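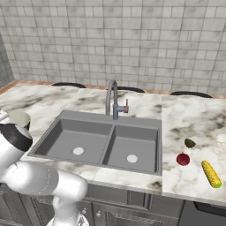

My sink setup in sim, robot arm on the left, veggies on the right-hand slab

Policy ranking flips when I change the counter texture, is my eval broken or is this a real result?

Hi all, long time reader, first time asking. I'm comparing 3 pick-and-place policies in a simulated kitchen and I've got myself thoroughly confused. The task is "put the corn in the sink." Every policy was trained on the same demos, and the only thing that changes between them is the image augmentation (none, color jitter only, and jitter plus random crops).

On the plain gray counter the ranking was boring and exactly what I expected: crops best, jitter second, no augmentation last. Then I swapped in the marble counter you see up top and ran it all again, and now the no-augmentation one WINS. Same start poses, same checkpoints, same everything as far as I can tell. I'm running 5 episodes per policy per counter, and I only kept the final success flag, no videos (I know, I know).

My lab mate wants to put it in our February writeup as a finding, something like "augmentation hurts on busy textures." I'd love that to be true because it would make a much more fun section! But it feels off. I'm using the Vovstead kitchen pack with the Imel renderer, if that matters. What would you check first?

2 answers

Answer 1 (accepted)

Please don't write it up yet! With 5 episodes one lucky grasp moves your success rate by 20 points, so a flipped ranking could easily be plain noise. I got burned by exactly this on a drawer task and had to redo a whole table the night before it was due.

What I'd do, in order. First rerun everything with a lot more episodes, I wouldn't trust a ranking from fewer than 50 each, and more if the policies are close. Use the same list of seeds for all of them so you can compare episode by episode. That paired comparison is way more sensitive than looking at averages, and it's free. Then put an interval on every number (bootstrap over episodes is fine) and see whether you still believe in the flip.

Second, train each policy again from different random seeds. Right now you have one checkpoint per augmentation, so you can't tell "crops are bad on marble" apart from "this particular run came out bad." People skip this because it costs GPU time, and then the result falls over when somebody else tries it.

Third, save the videos. You want to know if it's missing the corn, going for the red thing or the green thing instead, or grabbing the corn fine and dropping it on the divider between the two basins. Those are really different failures and a success flag squashes them all into a zero. Also, does your checker count both basins? If it only looks at one, the policy might be doing the job and getting marked down.

If it's still flipped after all that, then yes, you've got something, and I'd want to read it. I'd add a couple more textures at that point, since one gray counter and one marble counter can't tell you much about "busy textures" in general.

Comment from the asker: ok so I looked at the checker and it only counts the left basin. The corn starts on the right. I need to go lie down. Rerunning with the fix and paired seeds tonight, will report back.

Comment: been there. Rescore the gray counter too, same checker presumably?

Comment from the asker: yep, same one. All of it is getting redone.

Answer 2

Could be lighting. When I switched materials in Drunesholm the reflections changed a bunch and my policy went nuts until I turned the gloss way down. Don't know if Imel does the same thing. Try a flat version of the marble, same pattern but no shine, and see if the numbers move. There's also a script called Geddes that swaps textures and leaves the rest of the scene file alone, which I like because doing it by hand I once nudged the counter height and didn't notice for 2 weeks.

Comment: +1 for checking counter height, diff the scene files if you have both saved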